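Giko Hex Nut Assortment, Mixed Metric
Supplied by Soltani Fixings, Besbridge

Product details
Plain hexagon nuts for general assembly, bench work and repair. Right-hand coarse thread throughout. Sold as a boxed assortment or as single-size refill bags.

Sizes in box: M4 to M12
Thread: metric coarse
Material: carbon steel, property class 8
Finish: bright zinc
Refill bag: 40 nuts, one size only
Minimum order, refill bags: 2
Dispatch: order by 3 pm for same-day picking

Fitting
Run the nut on by hand before using a spanner. If it binds within the first turns, back it off and check the bolt for damage or a mismatched pitch. Fine-pitch bolts will start in a coarse nut and then jam – do not force them. At least 2 full threads should project beyond the nut once tightened. Use a flat washer on painted surfaces, slotted holes and soft timber.

Zinc plating is suited to dry indoor use. For damp or outdoor positions, order the Skavilia stainless range, which is listed separately and is not stocked in the assortment box. Stainless nuts on stainless bolts need an anti-seize compound. Do not mix plated and stainless parts in the same joint where moisture is present.

Storage
Keep the lid closed and store away from acids, fluxes and battery charging areas. White bloom on the plating is zinc corrosion; wipe off and use the affected nuts first.
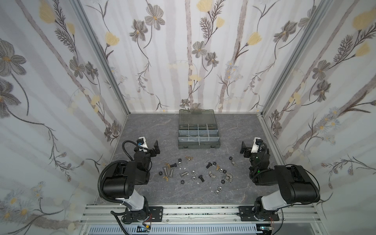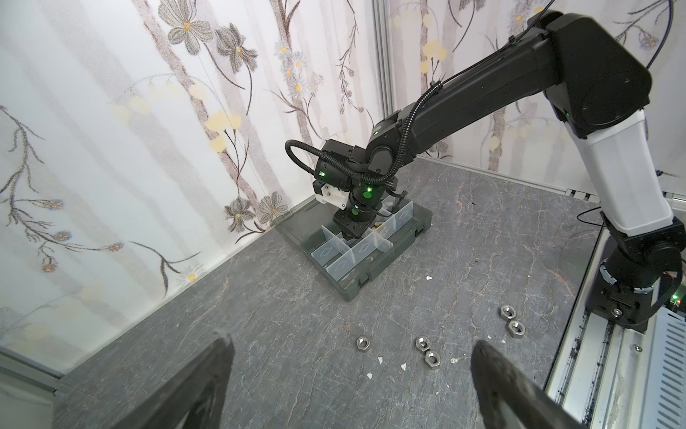
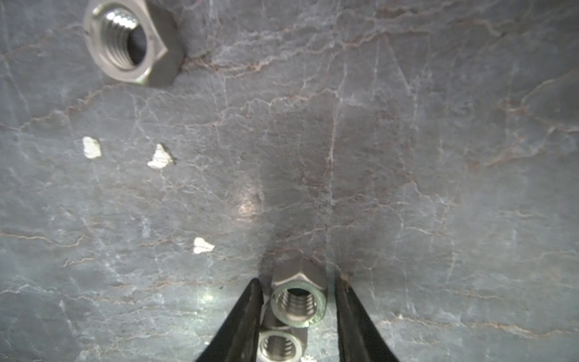
Returns and queries
Unopened bags may be returned within 40 days. Opened bags are accepted only where the size supplied is wrong. Quote the bag label code, printed below the thread size.

Trade accounts: Nazanin Talebi
Technical queries and test certificates: Si-woo Ryu

Certificates are issued per batch and must be requested when the order is placed. The November price list applies to all refill bags – box prices are unchanged.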